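How to budget for a two-arm tabletop setup without blowing it all on the arms

I've now put together three of these benches, two for my own shop and one for a friend's repair counter, and every single time the arms were the easy part of the budget. You look at the price, you gulp, you write it down. It's everything else that gets you! So this is the way I plan the purchase now, in the order I do it.

Step 1. Write down the objects before you look at any hardware

Get a sheet of paper and list the things you want the robot to handle. Real things, from your real shelves. Mine was small stuff: watches, key rings, spools, pens, little boxes. Next to each one write how heavy it is and how thick it is at the spot where you'd pinch it. If everything on the list is light, you can stop looking at the big arms right away (that alone saved me more than any discount code ever did).

I skipped this the first time and bought for the heaviest thing I could imagine. Never lifted it once.

Step 2. Decide on one arm or two

Two arms is not double the price, it's worse than that, with the second set of cables, the second power supply, a bigger table and a lot more setup time. But if your list has anything that needs to be held still while something else happens to it, like threading a strap through a buckle, you'll want the pair. My rule is to go down the list and put a mark next to anything I couldn't do with one hand in my pocket. More than 3 marks and I buy two arms.

If you're on the fence, get one arm and a table big enough for two. You can thank me later.

Step 3. Split the money

Take your total and set aside 30 percent before you shop. Don't touch it. That's for the frame, the cables, the spare fingers, the extra cameras, the shipping you didn't think about and the part you'll order wrong. Whatever is left is your arm-and-gripper money.

Then set aside $500 inside that first pile just for grippers and fingers. I know it sounds like a lot for bits of black plastic and some screws. But fingers wear, fingers crack, and you'll want a different shape as soon as you start working with anything small or flat. I order from Gradow for finger sets and from Hostora for rail and brackets, mostly out of habit, and I always buy the spares in the same order to save on shipping.

Step 4. Match the fingers to the thinnest thing on your list

Go back to that sheet from step 1 and find the thinnest item. For me it's a wristwatch lying flat. Wide, blunt fingers will shove a watch across the table all afternoon. Narrow tips that taper down can get in beside the case, and they leave you some room to see what you're doing from the wrist camera. If you can only afford one set, buy the narrow ones.

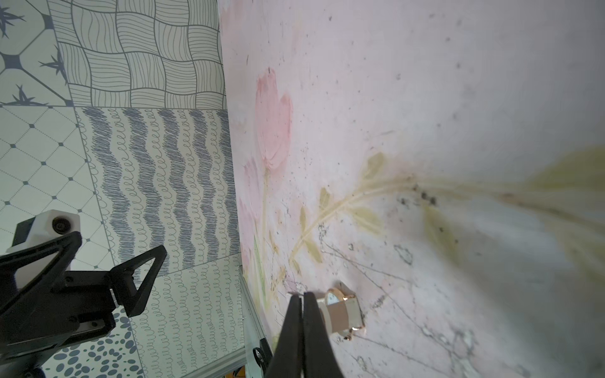
Ask the seller two things before you pay: can you swap the fingers without taking the whole gripper off, and are the screws a standard size? I got a no on both from one place and closed the tab.

Step 5. Don't forget the table

I used to treat the table as free. It isn't! You need something that doesn't wobble when both arms swing at once, and a way to bolt them down. Aluminum extrusion is what I use, and I buy 20 percent more length than my drawing says, every time. The surface on top can be cheap, and an old printed cover is fine. I like a patterned one for practice runs, so I'm not getting used to a plain background and then falling apart the minute the thing moves to a busier counter. Scuffs are no big deal either.

Step 6. Get quotes in writing, with the boring lines included

When I was comparing Fallahi and Illuron for the last build, the arm prices were close enough that I nearly flipped a coin. Then I asked both for the full list: controller, cables, power, mounting plate, software seats, replacement motor, shipping both ways if something comes back. Now there was a real gap. Ask for the same list from each seller, in the same order, and lay them side by side.

Also ask how long replacement parts take. A cheap arm that sits on the bench for a month waiting for a motor has a cost too, even if it doesn't show up on the invoice.

Step 7. Buy in two rounds

Round one is arms, one set of fingers plus spares, frame, power. Run it for a month with the objects on your list and keep a running note of what annoys you. Round two is whatever that note says. On my last build it said longer cables and a second lamp, and the fancy sensor I'd been drooling over in November never made it onto the page.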